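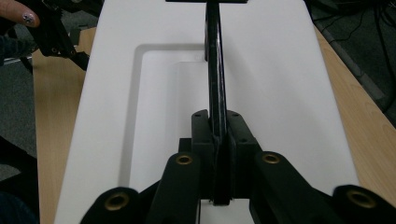
グリッパー越しに見た白い樹脂の面。左上はきらきらのネイル。

箱を閉める仕事を箱を閉める機械に教える仕事

読了時間:約8分

朝礼で「みなさんの手の技を資産化します」と言われたのが7月で、そのとき私が考えていたのは、手の技に心当たりがないということだった。勤め先のペーテルス(Peeters)は測定器のレンタル屋である。返ってきた機器を検品して、拭いて、箱に入れて、蓋をして、留め具を留める。私は返却センターに入って長いけれど、いちばん上達したのは、箱を振らずに中の付属品が足りないと当てることだ。これは資産化の対象に入っていなかった。

プロジェクトの名前はウルカダルド(Urkadard)という。何の略かと会議で聞いたら、略ではないそうだ。じゃあ何なのかは聞きそびれた。議事録では最初の三回ほど綴りが毎回違っていて、うちの課長はいまだに「ウルカダ」で止めている。

で、何をしているかというと、両手に黒いグリッパーを持って、机の前に座って、白い箱を相手にしている。

普段なら一瞬の作業だ。蓋を載せて、左右の留め具を押して、取っ手を持って棚へ。考えたこともない。それをグリッパーでやる。指がないだけで、人間はこんなに何もできないのかと思う。初日の私は蓋を載せるまでに82秒かかった。横の人が記録用紙に書いていたので間違いない。入社試験がこれだったら私は今ここにいない。

持ち方にもコツがあって、握りしめると肘まで力が入り、爪の先がぶるぶるする。軽く持つと今度は留め具に負ける。「赤ちゃんの手を持つように」と教わったが、赤ちゃんの手で留め具を押したことはないので、参考にならなかった。あと、ケーブルがある。グリッパーから黒いケーブルが出ていて、これが机の角にかかったり袖にまとわりついたりする。私は一日目の終わりに、掃除機のコードに長年ひどい扱いをしてきたことを反省した。

教えに来ているのはスカーンウッド(Skarnwood)という会社のフェムケ・ティマーマンスさんで、日本語がとてもうまい。うまいのだが、褒め言葉が「良いデータです」一本なので、こちらは人として褒められているのかどうか、いつもちょっと迷う。蓋を落としたときにも「良いデータです」と言われた。失敗してから拾って立て直すところが欲しいのだという。ペーテルスに勤めてこのかた、失敗を欲しがられたのは初めてである。嬉しくなってもう一回落としたら、わざとのは要らないと言われた。ばれるものらしい。

返却センターから選ばれたのは五人で、選考基準は発表されていない。私の見るところ、「その週に有給を入れていなかった人」だ。

五人のなかでだんぜん上手いのがカノクワン・ルアンリットさんだった。普段は校正室との受け渡しをしていて、箱に触ることはそんなに多くない。なのに、グリッパーを持たせるとすいすいやる。どうしてそんなにできるんですかと聞いたら、「箱のこと、あまり知らないから」と言われた。これには考え込んだ。私は箱を知りすぎているので、自分の手ならこうする、というのが先に来て、グリッパーがそれに置いていかれる。カノクワンさんは最初からグリッパーの都合で動いている。ベテランの勘が足を引っ張る職場研修というのは、なかなか味わい深いものがある。

ちなみに彼女は家でも練習しようとして、パスタ用のトングを二本使ってお弁当箱を閉めていたという。これは真似した。夫に見つかって、何も言われなかった。何か言ってほしかった。

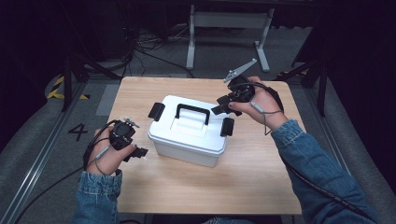 両手にグリッパー、机の上に白い箱。左の床には「4」の数字。

さて、ここからが書きたかったことなのだけど、この作業で職場の何が変わったか。機械はまだ来ていない。正式に動くのは年明け以降と聞いている。だから「ロボットに仕事を取られた」みたいな話を期待して検索から来た方には申し訳ないが、今のところ取られたのは休憩時間の話題くらいだ。

まず、みんなが自分の手元の話をするようになった。これまで返却センターでの会話といえば、空調と、駐車場と、返却品に砂が入っていた件だった。今は「蓋って奥から載せる? 手前から?」である。これが意外と割れる。私は手前派で、奥派がいるなんて考えもしなかった。奥派はいちど奥の縁を合わせてから手前に倒す。手前派は手前を合わせて奥に押す。どちらも相手を野蛮だと思っている。昼休みに二派に分かれて真剣に実演していたら、通りかかった総務の人が、何かの競技ですかと聞いた。

困ったのは、手順書がないことだった。いや、手順書はある。「蓋を閉め、留め具を確実に留めること」と書いてある。作業の中身は全部「確実に」の三文字に押し込まれていて、長年だれもそこを開けてみなかった。フェムケさんに「確実に、とは何をすることですか」と聞かれて、五人とも黙った。カチッと言うまで、と一人が答えた。機械は音を聞いていませんと言われた。じゃあ手応えで、と別の一人が言い、それは何グラムですかと返ってきた。そんなの知るわけがない。けれども知らないのに毎日できていたのだから、どこかでは知っているはずで、そのどこかを探すのにまるまる一日使った。

その結果できた新しい手順書は四ページある。箱を閉めるだけで四ページ。新人さんに渡したら読むだけで午前が終わりそうだが、読ませてもらうとこれがけっこう面白い。左の留め具を先にするか右を先にするかまで書いてある(結論は「どちらでもよい」。その一行のために会議が一回あった)。

それから、時間の感覚が変わった。返却センターの私の持ち分は一日に64箱で、これは繁忙期でなければまあ無理のない数字だ。一箱ごとのことなんて覚えていない。ところがグリッパーでやると、一箱がちゃんと一箱として終わる。閉まった、と思う。入社してから自分が閉めた箱に、これほど一つずつ達成感をもったことはなかった。その達成感を機械に譲り渡すために練習しているのだから、筋の通らない話ではある。

もちろん愉快な話ばかりでもない。

先月、面談があった。紙には「自動化後の役割についての意向確認」と書いてある。選択肢は、検品に移る、設備の見守りに移る、その他、の三つだった。見守りというのは機械が止まったときに呼ばれる係だという。止まらなかったらどうするのかと聞いたら、課長が「そのときはまあ、よかったということで」と言った。正直な人なので嫌いになれない。私は「その他」に丸をして、欄が狭かったので「考え中」とだけ書いた。

誰かを減らすという話は、会社からは出ていない。「出ていない」と「ない」がだいぶ違う言葉であることくらいは、五人とも知っている。ただ、その心配を口に出すときの声が、箱の話をするときより小さい。自分の動きを丁寧に記録してもらいながら、丁寧にやればやるほど自分が要らなくなるのではないか、と思う瞬間はやっぱりある。かといって手を抜くと、今度は下手な私が下手なまま機械に残る。自分の下手な蓋閉めが倉庫で夜通し繰り返されるところを想像すると、それはそれで耐えがたい。見栄というのは労働意欲としてかなり優秀だと思う。

手首も疲れる。包丁を持つ気になれず、夕飯が三日続けて鍋だった。これは課長に申し出たところ、続けてやる時間に上限がついて、間に普通の作業を挟んでいいことになった。面談より効いた改善である。箱を箱として素手で閉める時間が休憩になるとは、7月の朝礼では想像もしていなかった。

逆にちょっと良かったのは、隣の建物のエスロウ(Eslow)チームと話すようになったことだ。エスロウは社内の配車システムの名前で、そこの人たちは二年ほど前に自動化をひと通り済ませている。つまり先輩にあたる。心構えを聞きに行ったら、「最初の半年は機械の悪口で団結できるから大丈夫」と教えてくれた。その後は、と聞くと、「機械に名前がついて、悪口が言いにくくなる」そうだ。今のエスロウの人たちは、配車が変な順番を組むと「今日は機嫌が悪い」と言ってかばう。人間の配車係にはあんなに優しくなかった、と元配車係が言っていた。

10月29日(火)に中間の報告会があって、五人分の記録が合わせて416本になったと発表された。拍手が起きた。多いのか少ないのかわからないまま、私も叩いた。終わってからフェムケさんに、これで足りるんですかと聞いたら、にこにこして「もっとあると嬉しいです」と言われた。足りないらしい。

そのあと、記録した動きを再生した画面を少し見せてもらった。名前は出ていないのに、どれが誰のかすぐわかった。私のは、蓋を載せたあとに一拍おいて、ぽん、と真ん中を押す癖がある。まったく要らない動きだ。自分がそんなことをしていたなんて知らなかったし、言われてみれば父が道具箱を閉めるときも同じことをしていた気がする。

消したほうがいいですかと聞いたら、たくさん集まると平均に混ざって薄くなるので、気にしなくていいとのことだった。薄くなる。なるほど。

そう聞いてからなんとなく、ぽん、を前より少し強めにやっている。フェムケさんには「良いデータです」と言われた。カノクワンさんには、わざとでしょ、と言われた。

来週は留め具が固い箱をやるらしい。トングでは練習にならないので、何か別の道具を探しているところです。

お問い合わせ | © 箱のうちそと 無断転載はご遠慮ください | ページの先頭へ戻る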